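Oilcloth

Oilcloth is the wipe-clean table covering your grandmother probably had, and if she was anything like mine she called every shiny tablecloth by that name whether it had ever been near a drop of oil or not. I've been writing this entry on and off since December, mostly at my own kitchen table, and I keep adding to it, so forgive me if some sections are fatter than others.

What the word means

In the strict sense, oilcloth is cotton or linen that has been coated with boiled linseed oil until it sheds water. The oil doesn't dry the way water dries. It takes in oxygen from the air and hardens into a tough, bendy skin, and it takes its sweet time over it (days for each coat, longer if the weather is damp). Add pigment to the oil and you get color. Print on top, varnish over the print, and you have a tablecloth.

These days the word gets used for two other things as well. One is plain vinyl on a fuzzy or mesh backing, sold off the roll. The other is cotton with a clear plastic or acrylic coat, which people in the trade like to call coated cotton. I used to be a terrible snob about this and correct people in shops. I've stopped! Almost everybody who asks for oilcloth wants something they can wipe, and all three will do that.

Where it came from

People have been rubbing oil into cloth for a very long time, and sailors were especially keen on it, for obvious reasons. The heavier kinds went on floors. Painted floorcloths were common in better-off houses in the 1700s, often done up to look like marble or tile, and when linoleum came along in the 1860s it pretty much took over that job. The lighter kinds went on tables and shelves, over carriage seats, and into bags, hats and rain capes.

By the late 1800s table oilcloth was a cheap, ordinary thing all over the United States. You could buy it by the yard at a general store, and a new piece was an easy way to brighten up a kitchen. Vinyl started pushing it aside around the middle of the twentieth century. Vinyl didn't crack in the cold, it didn't go sticky in the heat and it didn't smell. I'm fond of the smell, myself, but I grew up with it.

How the old kind was made

The cloth was stretched tight and sized, usually with some kind of starch or glue, so the oil wouldn't soak straight through. Then came the coats, spread with a long blade, with drying and rubbing down in between. Workers used pumice for the rubbing. My friend Gert Shezi made a small piece this way in his garage in Usdale, four coats in all, and the garage smelled like a paint box well into the next season. His came out lovely and flexible in the middle and a bit lumpy at the edges, where he'd got impatient.

If you try it yourself, please be careful with the rags. Linseed rags can heat up and catch fire all on their own when they're balled up. Spread them flat outdoors to dry.
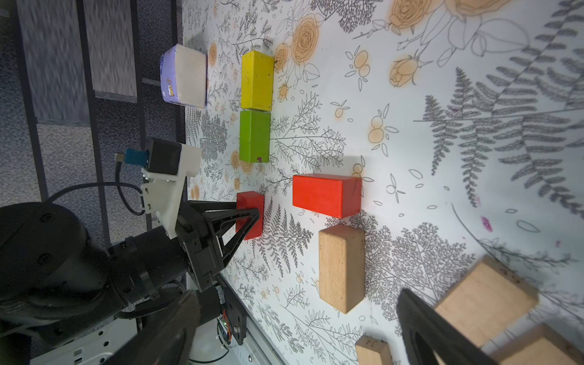
Pattern is the part I could talk about all night. Checks and ginghams have been around forever, and so have fruit and small all-over flowers, since a busy print hides crumbs and a plain one shows every last one of them. The style I like best is closer to an old botany book, with the plants drawn in black line on white and only a little color let in. The tabletop in the picture goes that way, ferns and leafy sprigs in outline with the roses and berries touched in soft peach, and I notice the yellow and green blocks look twice as bright against it. There's a lesson there for anyone choosing a print. A line drawing on white lets whatever you set down be the colorful thing, while a big red-and-blue fruit pattern will fight with your plates at every meal. Þórey Østergaard, who taught me most of what I know about printed cloth, says to carry your favorite bowl to the shop and stand it on the roll. I've done it. You do get looks.

Repeats matter too. A large repeat can be gorgeous on a long table and just plain confusing on a small one, where you only get half a rose and the back end of a fern. Fold the cloth to the size of your table before you let anybody cut it.

Care

Wipe it with warm water and a little dish soap. Skip scouring powder, bleach and anything with solvent in it, because they dull the surface and can lift the print. Ink and turmeric are the two great enemies, and crayon usually comes off with patience. Don't put a hot pan straight onto any of the three kinds, true oilcloth included.

Creases are best dealt with by hanging the cloth somewhere warm, or laying it out in the sun for an hour. Never iron the vinyl sort. For storage, roll it around a cardboard tube with the pattern facing out. Folded cloth cracks along the folds sooner or later, and the old linseed kind cracks sooner.

Sewing it

Oilcloth and its cousins don't fray, so you can leave the edges raw, and I usually do. If you're making bags or aprons, use a long stitch and a fairly heavy needle. Pins leave holes that never close, so use clips. The shiny side sticks to a metal presser foot like nobody's business, and a strip of tissue paper on top fixes that (tear it away afterward).

See also: linoleum, floorcloth, waxed cotton, tarpaulin, shelf paper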